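Workshop and Household Tips: Looking After a Two-Arm Machine in a Kitchen

Saturday, January 11, 2025

By Kendra Simard

These notes cover the routine care of one machine, a two-arm unit with parallel jaw grippers that works in a room with a tile floor, ordinary cabinets and the usual household clutter. Most of the tips apply to any small arm with a gripper on the end and a cable running back to a base. Where the manufacturer's manual disagrees with this page, follow the manual.

Before you touch anything

Put both arms in the rest pose from the control screen. Do not push them there by hand with the motors on. When they are down, turn the motors off, wait for the brakes to click, and then switch off at the wall. The emergency stop is for emergencies. On my unit it cuts motor power but leaves the controller live, and the gripper ports stay live with it.

Support the upper arm when the brakes release. On some arms the elbow drops a few inches before it settles. A folded towel on the floor under each gripper saves both the tile and the jaw tips.

Take off rings and tie back sleeves. Keep a small tray for screws. The gripper screws are short, and they go straight into grout lines and under cabinets.

Daily wipe-down

Use a dry microfiber cloth first, then a second cloth lightly dampened with water and one drop of dish soap. Wring it out hard. Wipe away from the joint gaps. Never spray anything onto an arm – spray onto the cloth, in another room if you can manage it.

White plastic housings show grease early, mostly at the corners where people hold them. Isopropyl alcohol takes it off, but test a hidden spot. On one of my covers it left a dull patch the size of a thumb. Metal arm sections can be wiped with the same damp cloth and dried at once.

Kitchen air carries oil. If the machine works within a few steps of a stove, do the wipe-down after cooking and leave the arms parked while anything is frying. Oil film on a housing is a nuisance. Oil film on jaw pads changes the grip, and you will spend an evening adjusting force settings that were fine to begin with.

Jaw pads

The pads are the part that wears. Look at them in light from the side. A good pad has an even, matte face. A worn one is shiny in the middle and sharp at the edges.

Clean pads with alcohol on a cotton swab and let them dry fully. Do not use dish soap here, as the residue is slippery. Change pads in pairs, and write the date on a strip of masking tape inside the tool box lid. Mine last through November to January on light duty before the edges lift.

The Halleo pads I use now are glued. To remove an old one, warm it with a hair dryer on low, lift a corner with a plastic scraper, and pull slowly along the length of the jaw. Scrape off the leftover glue with the same tool. A metal blade will mark the jaw, and the next pad will sit on the burr.

Press the new pad down from the center outward, close the jaws on a piece of clean card, and leave it overnight.

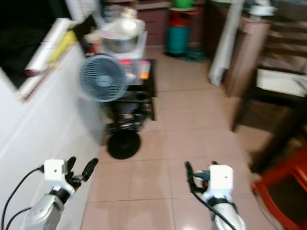 Cables at the wrist need a loop with some slack in it. Too tight and the connector takes the load at full rotation. Too loose and the loop catches on chair legs, drawer pulls and anything else at knee height. To set the length, turn the motors off, move the wrist by hand to the end of its travel in each direction, and watch the connector. The cable should move and the connector should stay still.

Hook-and-loop ties are better than plastic zip ties for this job. A zip tie pulled tight dents the jacket, and the dent is where the break starts. Put the first tie about a hand's width back from the connector and leave it able to turn. Fasten the next one firmly to the arm section behind it.

Once a week, run the cable between finger and thumb with the power off. You are feeling for flat spots, stiffness and tackiness. Stiffness close to the connector usually means the wire inside has begun to break up. Replace that cable. Tape over a stiff spot only hides it.

If a gripper drops out and comes back when the wrist turns, suspect the cable first. Swap the left and right gripper cables and run the same motion. If the fault changes sides, you have found it, and no cover needs to come off. If it stays put, check the port on the arm for a bent pin.

Mounting screws

Gripper screws work loose from repeated opening and closing. Check them weekly with a hex key held by the short arm, so that you cannot put much force on it. They should feel solid and not move. If one turns, take it out, clean the thread, add a very small drop of medium-strength threadlocker and refit it.

Tighten in a cross pattern, first lightly all the way round, then to the figure in the manual. I use a preset driver from Jerkano. A cheap adjustable one is fine if you check it now and then against a better one.

After any gripper has been off, check that the jaws are square. Close them on a flat steel ruler and hold a flashlight behind it. Light on one side only means the gripper is seated crooked, usually from a crumb or a flake of old threadlocker on the mounting face. Clean both faces and try again before you loosen anything else.

Floor and surroundings

Tile is a good floor for this work. It is flat enough, it cleans easily and it does not build up static the way carpet does. It has two drawbacks. Dropped parts break on it, and polished tile throws back light, which can upset a camera or a distance sensor. If readings go bad at the same hour every afternoon, try a blind before you try a new sensor.

Sweep before each session. Grit gets into wheels and onto jaw pads, and from the pads it goes onto whatever is picked up next. A soft broom is enough. Mop only when the machine is parked and off, and let the floor dry before it moves.

Walk the full reach of both arms and move anything that tips easily. Stools, floor-standing fans and rolls of material leaned against furniture are the usual trouble. Either they go outside the reach or they stay in one fixed place that the machine has been taught. Mark that place with low-tack tape. Anything with a trailing power cord should be routed along the wall side.

Do not aim a fan at an arm to cool it. It brings lint to the joint seals. If a joint gets too warm to hold your hand on, shorten the session or lower the speed, and look for a binding cable.

Homing and calibration

Run the homing routine with nothing in the jaws. Listen to it. Each joint should make one steady sound from start to stop. A rising note or a tick at the same point in the travel is worth writing down, with the joint number, even if the routine passes.

For a quick check between full calibrations, I use a fixed mark. Mine is a pencil cross on a steel plate screwed to the bench. Send the closed jaw tips to the stored point above the cross and measure the gap with feeler gauges. I accept an error of 2 millimeters for kitchen work. Past 3, I recalibrate. Test the arms one at a time, and write down both readings even when they look the same.

Full calibration takes me 17 minutes with the Tian software, if the plate is clean and I do not have to repeat a pose. Keep the old file. Give the new one a different name, run slow motions with it, and delete the old one only after a week of normal use.

Grease

Most small arm joints are sealed and should be left alone. The gripper slides are often the exception. Check the manual for the type. On mine it is a light lithium grease from Zakness, applied with a toothpick to the two rails under the front cover. Open and close the jaws by hand several times, then wipe off everything that has pushed out to the ends. Extra grease migrates to the pads.

If the slides feel gritty, remove the old grease with a lint-free swab before adding new. Mixing the two makes a paste that wears the rails.

Spares worth keeping

One gripper cable, two sets of pads, a bag of mounting screws, hook-and-loop ties, threadlocker, cotton swabs, lint-free cloths, and a spare fuse of the correct rating. Keep them in a lidded box away from the stove and label the box. My full set came to 62 dollars without the gripper cable, which cost more than the rest together.

The log

A paper notebook works well. Write the date, what was done, which side, and any reading taken. Say left or right from the machine's own point of view, and write that rule inside the cover. I once ordered a replacement for the wrong gripper after standing in front of the unit to take notes.

Put the serial numbers of both grippers on the first page. When one is swapped or sent away, draw a line through the old number so it can still be read, and enter the new one below it.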